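Pre-purchase walk-round — humanoid unit, laundry handling cell
Rakberg site, back bay. July
Filled in by: Nipon Thepsuriya
For: next year's equipment budget, Gendico line

Mark OK / NOT OK / LATER. Comments short pls.

1. Floor level and clear of trip hazards
NOT OK. Thin white cable looped on floor by the clothes pile. Reroute or cover before anyone signs anything. Cable covers not in the quote — add.

2. Exclusion zone marked
NOT OK. No tape down yet. People still standing right next to the unit. Sandhu quoted for a light curtain, Markatier for fencing only. Need both prices on one sheet.

3. Emergency stop in reach of operator
OK at the bench. Want a second one on the drum side. Ask if its extra.

4. Hands, fingers, wrist covers
OK. No splits in covers that I could find. Spare hands priced seperately, lead time 6 weeks. Budget for 2 spares, left and right. Dont let them talk us down to one.

5. Arm and leg joints, screws, seams
OK by eye. Torque check is LATER, vendor does it at handover. Get that in writing.

6. Labels and stickers readable
LATER. Small print on the arm sticker, couldn't get a clean read. One label on the leg is handwritten — ask what it says and who wrote it. We need proper serial labels for the asset register.

7. Indicator lights
Green at time of check. Nobody has given us a list of what the colors mean. Manual please.

8. Pinch points
NOT OK. Fingers closing on fabric, fine. Sleeve or lanyard of a person, not fine. Needs a line in the operator training, training is not in the base price either.

9. Load handling, dark clothing
LATER. Dark items on a pale floor is the easy case. Want a run on dark items against a dark bin before we commit. Also check for hard objects in with the fabric, bits of board etc. Sorting step upstream? Costs a person.

10. Reach to drum
OK for the position tested. Fixed stand or movable, not decided. Movable stand is a separate line on the quote.

11. Service contract
NOT OK as written. Covers parts, not call-out. Asked for 100 hours of on-site support in year one, no answer yet.

Overall: do not raise the order. Items 1, 2, 8 and 11 first. Rent for a trial period if Sandhu will do it, then decide. Recheck at 2 pm once cable is moved.

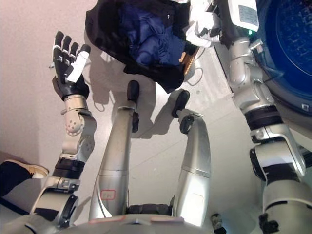 Manikandan Reddy: Agree on renting first, but please get the call-out rate before the budget meeting, I can't put a blank in that row. And fencing goes under building works, take it off this sheet.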